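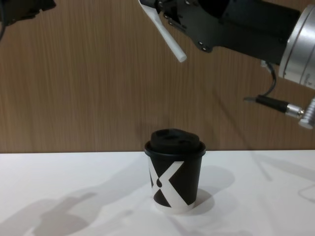

**Gesmont finger set, revision C - replaces revision B**

Please read before you order spare parts.

In September we received reports from Stevstead and Zasville that a revision B finger can turn on its mount while the gripper is closing. The grip then becomes uneven, and a light object such as a paper cup is pushed over or squeezed under the lid. On one unit in Zasville the finger came off completely and fell on the table. No person was hurt.

Tomás Prata tested 33 returned sets in our workshop. The fixing screw loses its tension after many short cycles, in the worst set after 1,000.

What is changed in revision C:

- longer screw with locking washer
- second pin, so the finger cannot turn
- same length and same mounting holes as before

If you have revision B, stop the arm, switch off the power and try to turn each finger by hand. If it moves, do not use it any more - we exchange it without cost. Sets bought through Hong are included.

Order number: 102-C

Page updated Oct 28, 2019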